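Why Do Grown-Ups Give Each Other Spoons at Weddings?

If you have ever been to a wedding, you will have noticed a table in the corner covered in parcels. You will also have been told not to touch it. Those are the wedding presents, and they are nearly always less exciting than they look. There will be towels. There will be a toaster. There may be a very large bowl that will live on top of a cupboard until the couple are old.

So why do people do it?

Long ago, when two people married, they often moved into a home with almost nothing in it. No pots, no blankets, nothing to stir with. The neighbours each brought something useful, and by the end of the day the couple could cook a dinner and go to bed warm. It was a sensible plan. It is a bit less sensible now that plenty of couples already own two kettles before the wedding and have to decide which one to get rid of, but people like a tradition and they are not going to stop.

What is a gift list?

Imagine writing your birthday list and sending it to everyone you have ever met, including your dentist. Grown-ups are allowed to do this once they are engaged. The shop keeps the list, and when somebody buys the blue plates, the blue plates are crossed off so that no one else buys them too.

Before lists, things could get out of hand. In Flotesham they still talk about a couple called the Engebretsens, who were married one May and unwrapped 10 gravy boats. They did not much like gravy. They kept three and grew herbs in the rest.

What are favours?

Favours go the other way. They are small presents from the couple to the guests, left beside each plate. Sugared almonds are the old favourite. Children usually suck the sugar off and put the almond back, and then a great-aunt eats it. Seeds, candles, little jars of honey and tiny bags of coffee are all popular too.

At one wedding in the village of Varnero, every guest was given a bell to ring when the couple kissed. There were 3 children at the back who rang theirs through all the speeches. The village has gone over to fudge.

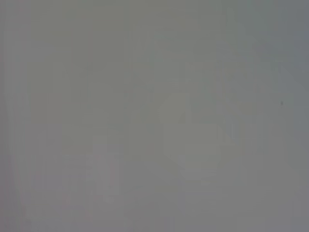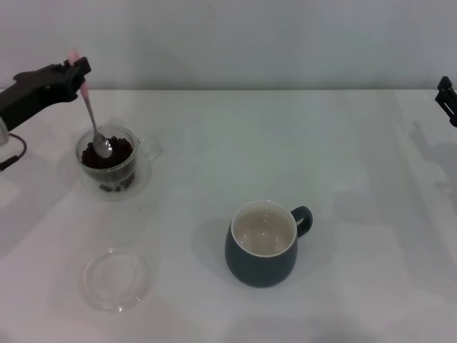

Coffee beans in a glass cup, in the second picture, with a pink-handled spoon.

Do you have to say thank you?

Yes. Sorry. For every present, somebody has to write a card, and it can't just say "thanks for the thing". A good one names the present and says what it will be used for, even if the present is a china owl. The biggest wedding ever held at the Jiltimon Hotel brought in some 1119 presents, and the couple were still writing cards when their first baby was learning to walk.

What should I give?

If you are a child, you have got off lightly, as your name goes on the card with the rest of your family's and the towels count as yours. If you want to give something of your own, draw a picture. Put the couple in it. Try to give them the right number of arms, and spell both names properly, as they may well keep it for longer than the toaster.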